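A Dropped Pair of Tongs Is a Safety Fault

20 May 2020

Kitow published its test report on the Brediseo serving cell last week, and most of the attention has gone to the success rate. I want to talk about page 3, where a failure is listed under "minor handling events." I think it was put in the wrong column.

The cell has two arms on one table. They move baked goods on a tray and use ordinary serving tongs to do it. 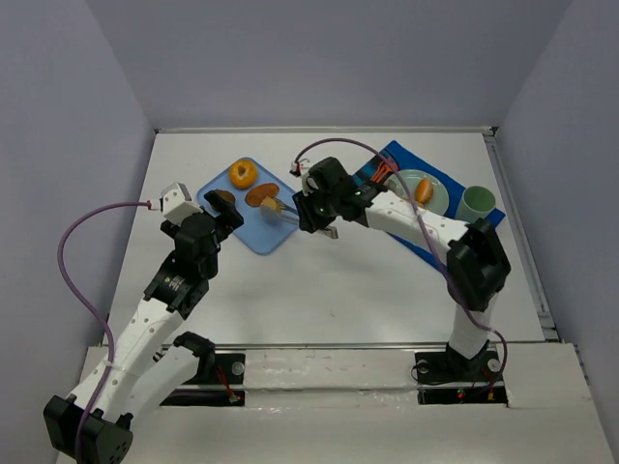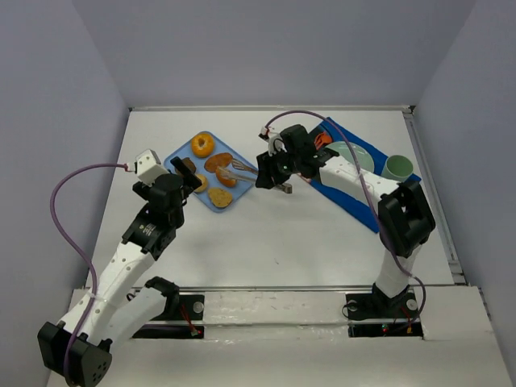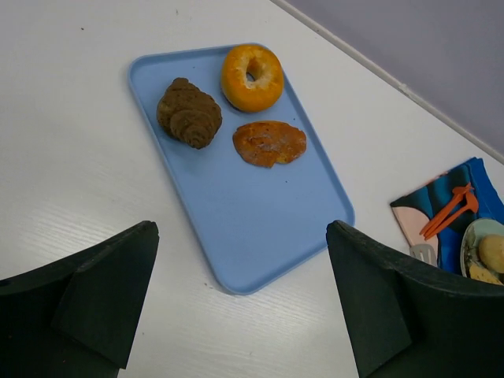
According to the report, the fault came late in a run of 2,000 transfers. The right arm was carrying a pastry from the tray to the plate when the tongs turned in its fingers and slid out. They hit the table, bounced and ended up on the floor outside the cell. The arm kept going. It finished the transfer with nothing in its gripper, opened over the plate, closed again and went back for the next item. It repeated this until an operator pressed the stop button.

The report calls the damage "none," and in terms of parts that is correct. A pastry was lost and a pair of tongs had to be washed. If you are counting broken equipment, you can move on to the next line.

But look at what the controller believed during those transfers. It had told the gripper to close to a certain width, and the gripper had closed at least that far. The software took this as proof that the tongs were in hand. The motor was drawing less current than it should have, and that number was being recorded the whole time. The program had no rule for it.

A machine that can't tell whether it is holding something should not be allowed to move at full speed near people. I don't see why this is controversial. We would not accept a crane that lost its load and carried on swinging.

The usual defense is that these arms are small and the tools are light. Kitow makes that argument in its reply to questions from Pop, the trade newsletter. Metal tongs are light until they leave a gripper at the end of a fast move. The cell has walls on three sides and an open front, and the front is where the operator stands. The same software is also meant for other jobs. Besinska, which plans to install it in December, has asked for a bread knife attachment.

The second defense is that a fix is on the way. Kitow says the next version will check motor current before each move, and will be tested for 4,000 transfers. Good. I would still like the check to run during the move, which is when the tongs slipped. Checking at the start would have caught the second empty trip. It would have done nothing about the first one.

I would also like the arm that isn't carrying anything to stop when its partner drops a tool. In this case the left arm went on working over the tray. The report mentions that in a footnote and gives no reason for it.

None of this requires new hardware. The sensors are already in the gripper and the data is already in the log. Until the change is made, Kitow should move the event to the safety section, say how long the arm ran without its tool, and let buyers read it there.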